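I bought the Stillari linen-blend sheet set in February, after my last cotton set wore through at the foot end. I have used it since then on a queen bed with a 14-inch mattress, washing it once a week.

The set has a flat sheet, a fitted sheet and two pillowcases. Stillari sells it in five colors. The label says 63 percent linen and the rest cotton, and the fabric feels like that: a little dry to the touch on the first night, softer after a month of washing. It is not silky. If you like a smooth hotel sheet, get percale.

The fitted sheet is the best part. The elastic goes all the way around, and the corners are deep enough that nothing pops off at night. My old Prandton set let go of one corner every few days, so this was a real change.

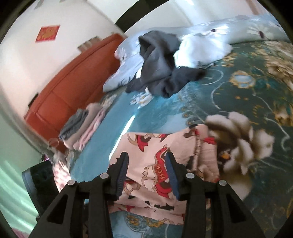
Wrinkles are the main complaint I see from other buyers, and they have a point. The sheets come out of the dryer creased and stay that way unless you take them out early. I don't iron bedding. Once the bed is made, I pinch the cloth between two fingers, lift it a little and let it drop, and that takes care of the worst folds — not all of them. My sister-in-law, Rafia Ghauri, irons hers on medium and says it takes her most of an evening.

Heat is where the blend earns its price. I sleep warm and used to kick the covers off by 3 a.m. With these I mostly don't. They were fine in the cold weeks too, with a wool blanket on top.

Some smaller points:

- The flat sheet is on the short side. I would like another few inches to tuck in.
- The pillowcases have an envelope end, which I prefer to a zipper.
- There was a lot of lint in the first two washes, then very little.
- No tag marks the long side of the fitted sheet. I sewed in a piece of thread.

I would buy the set again, though I'd wait for a sale. Extra pillowcases are sold separately and cost more than they should.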